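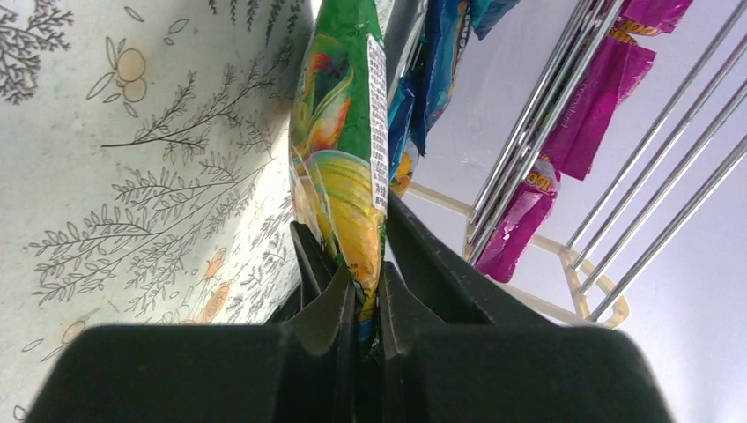

According to Maxine McKinnon, any controller can close a gripper on a bag of air, and the only question worth a term of lab time is which one knows when to stop. She said this in August, before we had plugged anything in, and we spent the following months arriving at the same view by a longer road.

Project Birimeo: Comparing Two Grip Controllers on Soft Packaging
Alasdair Tennant, Lorna Sutherland and Gillespie Geddes

1. What we set out to do

Our proposal promised a comparison of "grasp strategies for deformable retail goods." In practice this meant moving bags between a wire rack and a table until one of the controllers embarrassed itself. The two candidates were Ponska, which drives the fingers to a commanded width and holds them there, and Surkora, which closes until the motor current reaches a limit and then backs off slightly. Ponska came with the arms. Surkora was written by last year's group and came with a readme that says "should work."

Both ran on the same arms with the same angled fingers. We had planned to test a second finger shape too. That plan was in the proposal and is now in the future work section, where it has plenty of company.

2. Method

We ran 400 grasps, split evenly between the controllers. An operator steered the arm to the bag, and the controller took over once the close command was sent. A grasp passed if the bag left its starting position, reached the target and was released without being torn, launched or dragged along by a finger. "Launched" was added to the list on the first morning. 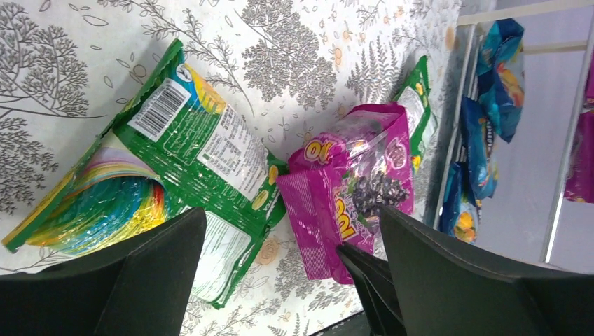
We sorted the starting positions into three groups: hanging or leaning on the rack, lying flat on the table, and upright against another bag. The third group was Gillespie's idea. A bag with a neighbor behind it can't slide away when the first finger touches it, and he expected this to help. It did help Ponska. With Surkora the neighbor's stiffness got added to the bag's own, the current limit tripped early, and the gripper stopped with great confidence around something it was barely holding.

We fixed part of that by making the controller wait 50 ms after first contact before it was allowed to trust the current reading. All the Surkora results in this report use the delay. The runs without it were thrown out and repeated, at a cost to morale that we did not measure.

3. Results

There were 49 failed grasps in all. Most belonged to Ponska, and most of Ponska's were on flat bags. A fixed width that suits the fat middle of a bag is far too generous at the flat seal, and the operator can't always choose where the fingers land. Going narrower solved the seal and crushed the middle. Lorna Sutherland spent an afternoon looking for one width that would do for both and reported that it exists, but only for a bag nobody sells. 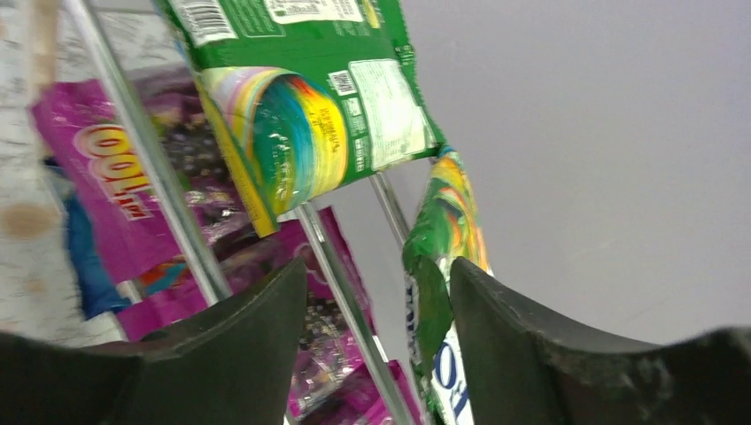 On the rack the gap between the two controllers nearly closed. The rods kept the bags from wandering, so the grasp point was easier to repeat, and the trouble moved to the approach. Each finger needs room on its side of the bag. If a rod was in that room, neither controller had an opinion about it – they only look at the fingers, and a rod feels much like a very firm snack.

Surkora did at least stop pushing when this happened. Ponska kept going toward its target width and had to be halted by hand. We consider this the strongest single argument for current limiting, and the lab's technician, who owns the spare fingers, considers it the only one.

The logs for the whole study contain 1,287 warnings. Nearly all are the same message about a late status packet. We read enough of them to be sure of this and then stopped.

4. Cameras
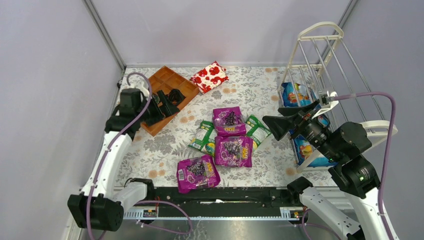
Steering was the part of the study we controlled least well, so the view the operator worked from deserves its own section. We let each operator switch freely between the wrist view and the fixed one. The fixed view was best for planning, with the tray, the bags in the middle and the rack all in one place. Its weakness was the rack itself: the lower blue bag is partly hidden behind the right arm, and reaching for it from that view is largely an act of faith. Alasdair ended up using the fixed view to get near a bag and the wrist view to finish. The others copied him by the second session, so we can't say much about what would have happened otherwise.

5. Limitations and future work

The three operators were also the three authors, and we all knew which controller was running. Surkora's pause after contact is easy to recognize, so blinding would have needed a matching pause in Ponska. We thought of this during the write-up.

Some bags were handled many times and got softer as the study went on. We swapped the running order halfway through, so both controllers had their share of the tired ones, but we did not track individual bags. Anyone repeating the work should label them.

The second finger shape is still waiting. Lorna Moffat at Purves has offered to print a set with a flatter tip, and the mounting drawings are in the project folder under "fingers_final," next to "fingers_final_2." Use the second one.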